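Ground inspection before the season, Gimonia ground, Trorkance football club
Date of inspection: May 19, 2024
Inspected by: Wondimu Gashaw. Checked after by: Adanech Gebreyes.
Report no. 3623

Marks used: **OK** = can be used as it is. **R** = repair before the first home match in July. **X** = closed until repaired.

## 1. Pitch and run-off

- [x] Surface walked in both directions. **OK.** The grass in the north goal mouth is thin but there are no holes. I pressed with the heel in many places and the ground holds.
- [x] Sprinkler covers level with the ground. **R.** The cover near the west corner flag stands higher than the grass. A player who slides there can cut the knee. I put a cone on it, please do not remove the cone.
- [x] Run-off behind the touchlines free of objects. **R.** Old advertising boards lie on the grass beside the away bench. They must go to the shed.
- [x] Corner flags. **OK.** All of them bend and come back.
- [x] Length of the youth pitch 86 metres, same as last year. **OK.**

## 2. Goals

- [x] Fixed goals, posts and crossbar. **OK.** I hung a weight on the bar according to the paper from Fjeld and it did not move.
- [x] Net hooks. **R.** South goal still has metal hooks on the left post. We agreed already last season to change to plastic clips, so I write it again.
- [x] Movable youth goals. **X.** The anchors for the smaller pair are missing. These goals are chained to the fence, face to face, and the key is with me. Training groups must ask before they use any movable goal. It does not matter that the training is short.

Comment from Adanech: I agree about the X. Anchors are ordered. The under-tens can use the pop-up goals in the meantime.
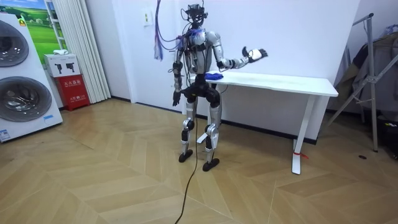 *Small room with the white table along the back wall.*

## 3. Changing rooms and referee room

- [x] Floor in home changing room. **OK.** Rubber mats are flat, no edges turned up.
- [x] Floor in away changing room. **R.** One tile is loose at the entrance to the showers. It makes a sound when you step on it.
- [x] Shower water temperature. **OK** in home. **R** in away, where the water becomes too hot after a short time. The mixing valve should be looked at by a plumber. Please do not try to adjust it with a wrench like before.
- [x] Benches and coat hooks. **OK** after I tightened the bench under the window.
- [x] Referee room, lock and light. **OK.** The lock is stiff but it works from inside without key.

## 4. First aid

- [x] Defibrillator, indicator light. **OK.** Green. The pads are inside their date.
- [x] Stretcher. **R.** One strap has a buckle which opens by itself when I pull. The stretcher stays in place but should not be used on the stairs.
- [x] First aid bag, home bench. **R.** Cold packs and wide tape are finished.
- [x] Gate for ambulance. **X.** A trailer was parked in front of it. I called the owner and he promised to move it the same evening, but I have not seen it moved, so the mark stays.

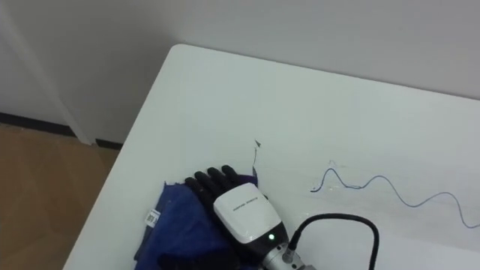 *White table, hand resting on the cloth.*

## 5. Spectators

- [x] Main stand, permitted number 578. **OK.** The sign with the number is readable again after cleaning.
- [x] Standing area at the east side, up to 100 persons. **R.** The handrail moves at the lower end. The screws are good, the concrete around them is not.
- [x] Exit doors under the stand. **OK.** They open outwards and fully. The left one needs oil.
- [x] Emergency lights. **OK.** Switched off the main power and they came on.
- [x] Kiosk, gas bottle outside and standing upright. **OK.**

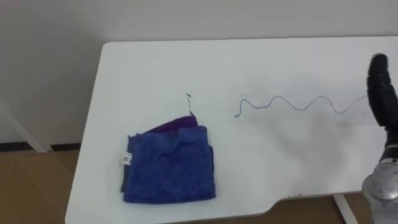

Can the friendly against Jemureck be played if the handrail is not repaired in time?

The match can be played, but the east side must then stay closed with tape and a steward, and everybody is placed in the main stand.

## 6. Floodlights and electricity

- [x] Masts, visible rust. **OK** for three of them. **R** for the mast by the car park, where paint is coming off around the base plate.
- [x] Lamps. **R.** One lamp on the same mast blinks when it starts. After it has warmed up it is steady.
- [x] Main cabinet locked. **OK.**
- [x] Cable to the scoreboard. **R.** It lies over the footpath without cover.

For the cable I suggest a proper rubber ramp, the kind with yellow edge. 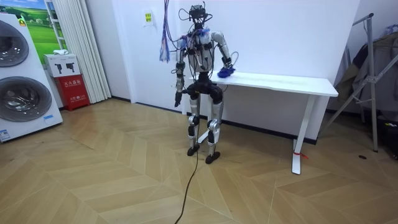
A carpet over the cable was tried at the last cup match and people tripped on the carpet instead. The ramp can be borrowed from the athletics section until our own arrives. If it rains before this is done, the scoreboard should stay without power and the score can be given by loudspeaker.

## 7. To do, with name

- Tape or cap over the sprinkler cover: Wondimu
- Boards to the shed: Wondimu, with help from the under-seventeens
- Plumber for the away showers: Adanech
- New stretcher strap, cold packs, tape: Adanech
- Handrail, ask for price on new concrete: Adanech
- Plastic clips, south goal: Wondimu
- Phone again about the trailer: Wondimu

Points with **X** are checked again by both of us together. A point with **R** can be signed by one person, but please write your full name and what you did. Last year several points had only "done" and I could not know what was changed.

Signed: Wondimu Gashaw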